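Well, the arm budget is done. Sort of. I've spent most of this weekend with a spreadsheet and far too much tea, and I want to get it all down before Monday, when Reinhold Buschmann will ask me why the total isn't the number I gave him in February.

My February number was the arm and the gripper and nothing else, which in hindsight was daft. You look at the quote for the big shiny thing and your brain just stops there! Then the extras turn up one by one. A frame to hang it from, cables (so many cables), a second pendant, something soft for the fingers to close on while you're still learning how hard they squeeze.

What I hadn't costed at all

The table covering, for a start. I had a rubber mat down at 211 in the plan, from Stedovon, and Orsolya Pálfi talked me out of it over lunch. She uses brown paper and tape. A roll of each costs next to nothing, and when the paper gets scruffy you pull it up and lay some more. I've moved the 211 over to spare fingertips and felt very pleased with myself for the rest of the afternoon.

Then there's desk space. I'd planned for one desk and we'd need two, or one really long one, because the pendants want to lie flat somewhere within reach and you still need room for a keyboard and all the bits you're picking up.

Delivery from Brendby is 655, and no, they won't budge, I did ask. I asked twice.

Small parts are the cheap end of it, thank goodness. Pegs, toy blocks, little cylinders. You could fill a whole shelf for the price of one decent connector. I've spent longer choosing those than I did choosing the arm, and enjoyed it more too.

A grid in blue tape makes it much easier to say where you want a thing put, so tape is now on its own line in the spreadsheet.
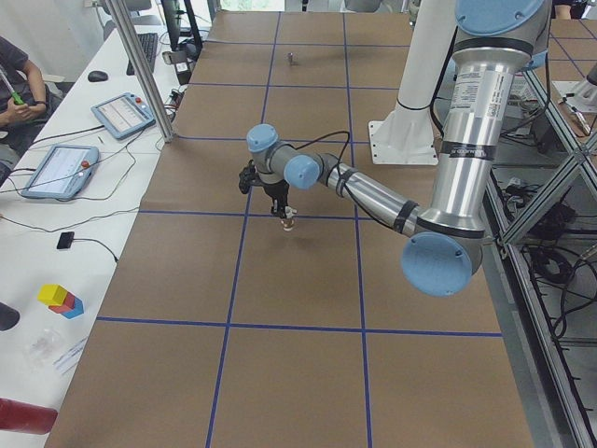 Still to decide

Whether we go for the three-year service plan or take our chances. Zekville want an answer this month and I keep changing my mind. Reinhold says take it, Orsolya says put the money in a jar. If you've had one of these plans and used it (or never used it), do leave me a comment, I'd love to hear how it went.

Contact | © 2021 | Back to top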